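4.3 Teleoperation in simulation

The second half of the project moved the demonstration work from the bench arm to the simulator. The reason was practical: the Foulkes lab arm was booked most afternoons, and each collision meant a recalibration. The simulated kitchen tabletop was built in Lollov, with the robot hand driven by the same Akine glove used in section 3.

The operator sits at a desk with the glove on and watches a single rendered view. Finger joint angles are read from the glove and mapped to the robot hand through a fixed scaling table. Wrist position comes from a separate tracker, low-pass filtered before it reaches the inverse kinematics solver. A foot pedal acts as a clutch -- while it is up, the operator can reposition their own arm without moving the robot.

The task was to pick up one item of food and place it on the plate. A demonstration was kept if the item came to rest on the plate and no joint limit was reached. Each episode was capped at 1000 control steps and then closed by the logger. Item positions were varied between episodes; the plate and the cutting board were left where they were.

Two problems came up early. The first was depth. With one view, operators tended to close the fingers too soon, short of the item. Adding a second view helped, but it slowed the operators down and was dropped after five sessions. The second was the thumb. The glove reads thumb rotation poorly, so a grasp that felt closed to the operator was often open in the simulator. We added a constant offset, found by trial, which reduced the error but did not remove it.

Demonstrations were exported in the Pondard format so that the training script from section 3 could be reused unchanged. Seven were rejected at this stage for missing tracker samples -- a logging fault, fixed in October.
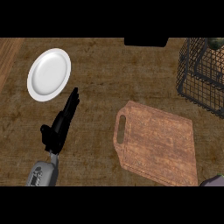
Figure 7. Operator view in the simulator, with the hand empty near the plate.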